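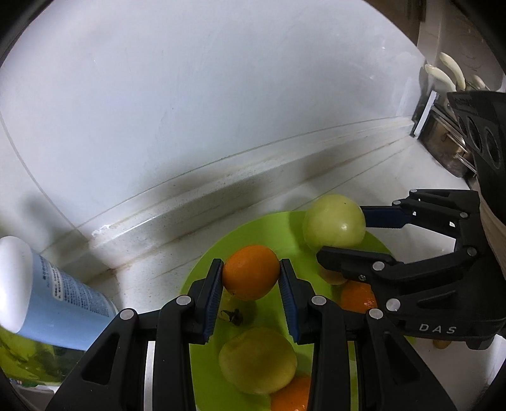 How do you keep citrus fruit from going soft before you've eaten it?

Leave out what you'll eat in the next few days and put the rest in the fridge, in the drawer at the bottom, in a bag that isn't tied shut. I've been doing it that way since the winter before last and I throw away far less than I used to.

I get asked this more than anything else on the blog, even more than the marmalade, so I thought it was time it had a post of its own (with a cup of tea next to me and the rain coming down, it's a good afternoon for it).

Fruit in our house has always lived on a plate. My grandmother had a lovely deep bowl on her sideboard in Evetham, and for years I thought a bowl was the proper thing, but a deep bowl is a terrible place for an orange! Everything at the bottom gets squashed and forgotten, and by the time you find it there's a soft grey patch and a smell. A big round plate with a bit of a rim holds one layer, everything can be seen, and you can turn things over as you walk past. Lime green is my favourite colour for it, as orange fruit looks so cheerful against it, even on a dull Monday.

I do mix my fruit, and I know some of you don't approve. Oranges will sit quite happily next to most things for a short while. Apples and very ripe pears are the ones to watch, as they hurry everything else along, so if I've bought those I try to give them a spot further down the worktop. Green fruit I like to have out where I can keep an eye on it, particularly anything that still needs a few days to come round.

The main thing is to pick each one up. I mean that quite literally: take the orange off the plate, give it a gentle squeeze and feel how heavy it is. A good one feels heavier than it looks and gives just slightly under your fingers. If it feels light it has started to dry out inside, and that one gets juiced the same day. Have a look at the skin while you're there. Little dimples are perfectly fine, and so is a bit of green near the stem, but a patch that feels thin or damp means it wants eating now or putting on the compost.

When I bring a bag home from Bresska, the greengrocer by the bridge, I tip the lot onto a tea towel and sort it before anything else gets put away. Last November I bought far too many (they had a whole net for next to nothing, and I have no willpower at all) and I weighed what was left after we'd had our fill. 756 grams, all of it a bit past its best for peeling, and it made two jars of curd and a very good sticky cake. The cake recipe is on the old Delance blog, if you can still find it. I'll type it up again one of these days.

I don't wash them until I'm going to use them, by the way. I used to give everything a good rinse the moment it came through the door, and I'm sure that's why so much of it went mouldy. If you're after the zest, wash it in warm water and dry it well, then grate it straight into the sugar and rub it in with your fingertips. The whole kitchen smells wonderful.

And if you do end up with three or four oranges looking sorry for themselves, squeeze them and freeze the juice in an ice cube tray. I drop a couple of cubes into a jug of water when it's hot, or into the pan when I'm doing carrots.

Next time I'll get round to lemons, which I keep a bit differently, and the jam thermometer question that came in twice last week.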